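Ticket 38-16 – White table rocks when leaned on
Product: Fasard table, white top
Opened by: Nerea Cifuentes
Opened: 2021-10-12
Status: Waiting on customer

Hello, and thank you for taking the time to read this. We bought the table from Kumanley in July and it has been a lovely thing to have in the room, so please don't take this as a grumble. Over the past couple of weeks, though, it has started to rock toward the long side whenever anyone puts weight on that edge. I have tightened all the bolts, twice, and tried a folded card under one foot, which helped for roughly 3 days.

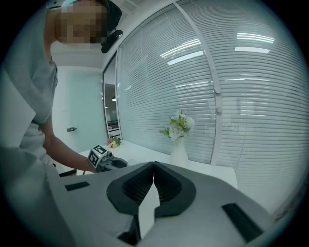 The rocking is worst when people work standing up, and I'm afraid we nearly always do. It doesn't happen if you only set something down in the middle. It comes when you lean in toward the top with a forearm out over the edge, the way my colleague in the gray T-shirt is doing, and then there's a soft knock from underneath. I did wonder about the floor, so we slid the table along a little – same knock, same side.

Reply from Luangrath Support
Hi Nerea, thank you for such a careful note! A knock on one side after the bolts are tight usually means a leveling foot has backed out. Could you tell us where the table stands now and what is normally kept on it?

Reply from Nerea Cifuentes
Of course. It stands by the windows, and we'd like to keep it there for the light.

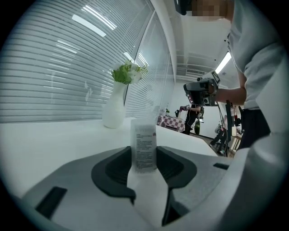

White table by the blinds, with the vase of white flowers on top.

I turned the foot nearest the window by 2 full turns last night and the knock is softer, but it hasn't gone. Should I keep going, or is it time to ask Grusex for a new set of feet? I'm happy to do either – just let me know which size to order.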